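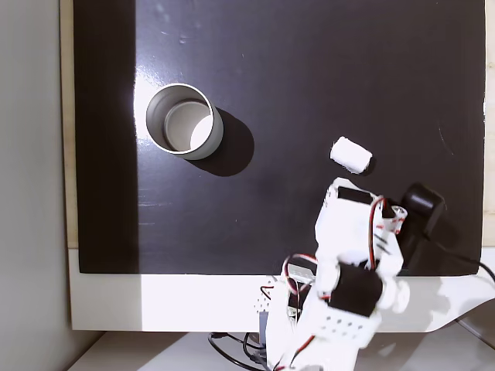
Bench Checklist - Pick-and-Place Trials, Arm Cell 2
Inspected by: Ruoxi Cai. Reviewed by: Rizal Menon. July 8, 2022

1. Board surface - PASS. Light scuffs and dust specks. Wipe before the next block.
2. Cables at arm base - COMMENT. Tangled on the tabletop. Tie back.
3. Emergency stop - PASS.
4. Trial log - PASS. 1735 of 2000 entries labelled, 163 marked for review.

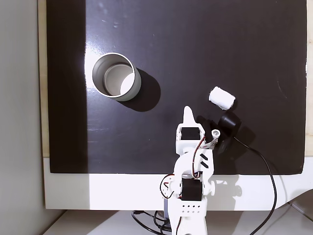

5. Start-pose protocol - COMMENT. The method compares fixed and varied start poses, so the cup must stay on its mark within a block. Glare on the board near the metal cup may affect the colour threshold. Dim the lamp to 70 per cent and recalibrate. - W. Lu

6. Servo temperature log - NOT DONE. Repeat in December at the latest.

3 comments | 2 shares

Search this site Enter keyword

Related items
Plurano gripper wear notes
Nestier cell checklist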